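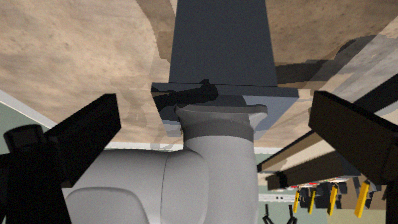 Notebook, shop history project, Layug Street
6/5/21

Worked alone today, from the morning until the light was gone. I write this down while I still remember which box is which.

Directories

Finished the trade directories for the lower half of the street, from the church to the railway bridge. I entered every shop by house number and trade. The spelling of names changes from one year to the next, so I kept the spelling as printed and put my own version in the second column. Please do not correct the first column, even when it is clearly wrong.

The old numbering is still a problem. The street was renumbered at some time between two editions, and the even side moved by 4. I am now quite sure of it, because the pharmacy and the butcher move together and they keep the same neighbors. For the odd side I have no proof yet. I marked these entries with a question mark.

Grocers

The lower half had 4 grocers at the same time, and all of them were open in the same ten years. I did not expect so many on such a short piece of street. One was a branch of Ratetti, the others were family shops. When the Ratetti branch closed, its rooms went to a shoe repair, then to a seller of radios, and then the directory gives only "store room." After this the number disappears completely. I would like to know if the building was joined with the one next door.

Account book from Brorkau

The book of the Brorkau dairy shop is in better condition than the label on the box says. The cover is weak but the pages hold. It has customer credit on the left side and deliveries on the right side. Many customers paid only at the end of the month, and a few are carried over for half a year. The writer used short forms that I cannot read in every case. "Bt" must be butter. "Kl" can be small or it can be a name. I left it open.

The page for May is missing. It was cut with a knife, close to the binding, so I don't think it fell out.

Rents

Looked again at the rent figures. In the first lease for the corner shop the yearly rent is 1000, and in the last lease it is 3000. This looks like a big increase, but the second one includes the cellar and the flat above, so the two cannot be compared directly. In the draft text we wrote that the rent "tripled." This sentence must be changed before anyone reads it.

Database

Moved the entries into Bitby. The import accepted the house numbers but turned the ones with a letter (12a, 12b) into empty fields. I typed these again by hand. Next time set the column to text before import, not after. The old file is still in the shared folder, please leave it there until I have compared both.

To do

Odd side, find a second source for the renumbering. Fire insurance maps maybe.
Ask the archive if the missing Brorkau page was noted when the book came in.
Correct the rent sentence in the draft.
Upper half of the street, begin with the bakeries.
Buy more of the soft pencils, the hard ones leave marks on the copies.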